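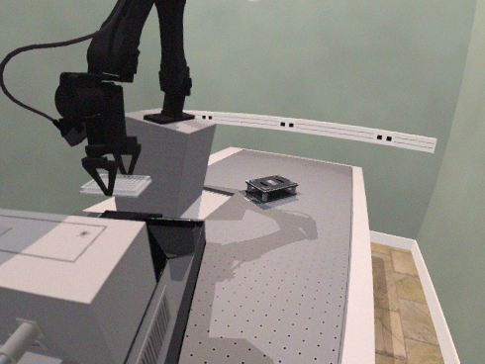
Minutes of the Equipment Planning Meeting, Prulham Shared Assay Laboratory
Held in the upstairs meeting room, January, starting at 9:30 a.m.

Present: the lab manager (chair), the assay group lead, both bench scientists from screening, the automation engineer, the purchasing officer, and the facilities lead. The safety officer sent apologies and a page of written comments, for which we were very grateful.

1. Welcome and last meeting's minutes

The chair thanked everyone for coming in on a cold morning and for reading the papers beforehand, which made the whole discussion a good deal easier. The minutes of the December meeting were accepted with one correction: the second freezer is to be charged to the storage budget and had been listed under automation by mistake.

2. Plate-handling arm

The automation engineer gave us a patient and very thorough update on the planned cell, in which a pedestal-mounted arm will carry microplates between a plate nest and the reader. The simulated layout now has all the main pieces in place, and the engineer would like to settle the position of the nest before we order anything that has to be bolted down.

There was a long and friendly conversation about the cable at the wrist. One of the bench scientists has worked with a similar setup before and remembered how much trouble a snagged cable can be, so we agreed that the cable path should be checked at every taught position, including the ones we expect to use only for cleaning. The engineer will add this to the test plan.

The assay group lead asked whether clear plates would be harder to detect than the white ones we use for luminescence. The engineer thought it likely and suggested a sensor at the nest. We left this open until a supplier can lend us one to try.

3. Quotes for grippers and nests

Two suppliers have answered. Bunis quoted $1,483 for a set of gripper fingers, with delivery in 6 weeks. Aguirre quoted $1,380 for a comparable set, but shipping is extra and they could not yet promise a date. The purchasing officer pointed out, very fairly, that the gap may close once shipping is added, and will ask Aguirre for a full delivered price.

Nobody wanted to rush this. The feeling in the room leaned toward Bunis, mostly on account of the firm delivery date, and the chair is happy to sign by email if the second quote comes back higher.

We also agreed to buy 2 spare nests. The assay group lead spoke warmly in favor of a third – there is always one soaking in the sink, we were told – but the budget line will not stretch that far this year. It goes on the list for the next round.

4. Table and room

Facilities confirmed that the floor in the side room can take the table and pedestal. The breadboard top was preferred over a plain one, even at the higher price, as we are bound to move things after the first month of real use. A power outlet will need to be added on the back wall, and facilities will get a price from Cikside, who did the wiring next door.

The safety officer's written comments asked for guarding on the open sides and an emergency stop within reach of the door. Both were accepted and will be added to the budget sheet.

5. Actions

Automation engineer: fix the nest position in the layout, and add cable checks to the test plan.
Purchasing officer: get a delivered price from Aguirre, and order the spare nests.
Facilities lead: get the outlet price from Cikside.
Chair: update the budget sheet with guarding and the emergency stop, and send it to everyone.

6. Any other business

The screening group asked that training time be planned before the arm arrives, so that the evening shift is not left out. The chair agreed and will bring a draft schedule to the February meeting.

The meeting closed at 10:50 a.m.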